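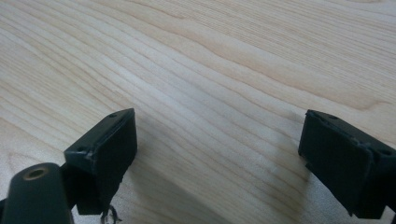
**pirnus_kid:** wait so you soak the lentils AND the rice for the same time?? mine went sour by morning, kitchen was warm tho

**Ruwan Siddiqui:** Same bowl, same time. Four hours is plenty. Overnight only if it's cold where you are. Sour isn't ruined, just cook it with a bit more ginger and don't serve it to my mother.

**grurnitz_ed:** disagree on the same bowl. Rice wants 30 min, tops. Lentils want longer. You put them in together and the rice breaks up and you get paste. Made it 17 times now the separate way, never paste

**Ruwan Siddiqui:** It's supposed to be a little pasty, Ed. It's khichuri. If you want every grain standing up go make pilaf.

**grurnitz_ed:** a LITTLE pasty. there's a line

**mmhollis:** can someone just post the amounts, I've scrolled three pages

**Ruwan Siddiqui:** Ok for four people, the way I do it —

- 1 cup short rice
- 3/4 cup red lentils (or split mung, toasted dry in the pan first till it smells nutty)
- 1 onion, sliced thin
- thumb of ginger, grated
- 2 bay leaves, small stick cinnamon
- 1 tsp turmeric, 1 tsp cumin seed
- 5 cups hot water, more on standby
- salt, ghee, green chilies 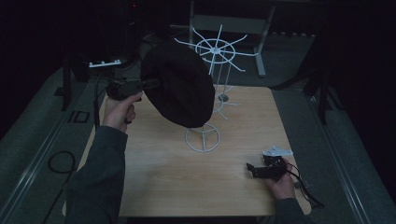

Fry the onion in ghee till the edges go brown, then whole spices, then ginger. Drain the rice and lentils, in they go, stir 2 min. Turmeric, salt, water. Lid on, low, 27 minutes. Dont lift the lid before 20. Chilies go in whole at the end.

**mmhollis:** thank you!! is 5 cups right? seems like a lot

**grurnitz_ed:** it's a lot. I use 4

**Ruwan Siddiqui:** It thickens while it sits. 4 cups and you'll be eating a brick by the time everyone's at the table.

**saltfirst:** toasting red lentils is a waste of time btw. mung yes, red no, they scorch before they smell of anything

**Ruwan Siddiqui:** That's what I wrote. The toasting is for the mung.

**saltfirst:** read it too fast, sorry

**pirnus_kid:** anyone used the Khondokar spice mix for this instead of whole? the Prinico store near me has it

**saltfirst:** fine but salty. halve your salt. and bloom it in the ghee or it tastes raw

**grurnitz_ed:** second batch in the mix is mostly coriander, I'd skip. whole cumin costs nothing

**mmhollis:** ok made it Friday. went with 4 1/2 cups lol. Bottom caught a bit but the top was great, kids had it with a fried egg on

**Ruwan Siddiqui:** Heat was too high. Put a flat griddle under the pot next time. Egg is correct.

**grurnitz_ed:** or. soak the rice separatly

**pirnus_kid:** trying again tonight, 4 hr soak, same bowl, sorry Ed. does it freeze?

**Ruwan Siddiqui:** Yes, loosen it with hot water when you reheat. Salt again after.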